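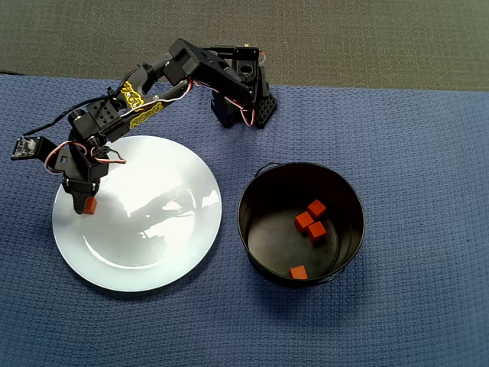
Fig. 1. Small servo arm with a cube at the gripper, over a plate. More cubes in the bucket.

Unit 11: Can a machine do the chores yet?
Course notes, Household and Shop Automation. Notes by Emese Farkas, with corrections from Anong Siriwan.

Read this before the May lab. The reading by Pálfi is optional but the questions at the end are not.

1. What counts as a chore

For this course a chore is a job that a person can do without training, in a room that was not set up for a machine. Clearing a table is a chore. Sorting returned parts at the end of a shift is a chore. Welding the same seam all day on a fixture is a job, and machines have done that for a long time.

The task in Fig. 1 sits in between. The objects are all close together and the cubes are the same shape. A plate and a bucket are ordinary things, though, and they bring ordinary trouble with them.

2. Why the plate and bucket matter

Glare. The plate is glossy and there are bright streaks across it. A camera may read a streak as an edge or an object. Depth cameras often return nothing at all from a surface like that. In the Zaststead exercise last term, most groups lost more time to reflections than to motion planning.

Walls. A bucket has sides. The gripper has to come in from above, and a cube lying close to the inner wall leaves little room for a finger on that side. One of the four cubes in the bucket in Fig. 1 is placed like this. A person would tip the bucket or roll the cube over with a fingertip. The usual program does neither.

Handles. A thin wire handle is hard to see and easy to catch. Treat it as part of the obstacle even when it is folded down.

Cloth. A fabric cover softens contact, but it can wrinkle or slide. If the plate shifts, every stored position on it is wrong.

3. Reported results

Csaba Szalai's group at Prernwood ran 286 pick-and-place trials with cubes, using an arm in the hobby price range. Their failures fell into 2 groups: the gripper closed beside the cube, or the cube was dropped on the way. Very few came from the planner. When the cubes were swapped for teaspoons, the group stopped the test early.

Workix tried a larger arm at a packing bench. It did well on boxes and badly on anything in a bag. Anikó Fekete, who ran the bench, kept one worker beside it to clear jams, so the saving in labor was small.

4. Where things stand

Rigid objects of known shape, in fair light: yes, slowly.
Mixed dishes, some dirty: in demonstrations, with a person nearby.
Laundry, bags, loose cable: not at a speed anyone would pay for.

Keep speed and success rate apart when you read claims. Yimyam's product sheet gives only speed. Also check whether a person was steering the arm. A hand-guided run shows what the hardware can reach and grip, and says nothing about what it can decide.

5. For the lab

Write down what your group will call a success before the first trial. Keep failed runs in the log.

Questions to hand in (one page):
Which would you change first for the task in Fig. 1, the lighting, the plate or the gripper? Give one cost of your choice.
How would you get a cube away from a bucket wall without tipping the bucket?
Pick a chore from your own home and list the steps where touch matters more than sight.

Optional reading: Ákos Pálfi, notes on gripper fingers, sections 1 and 2, on the course shelf.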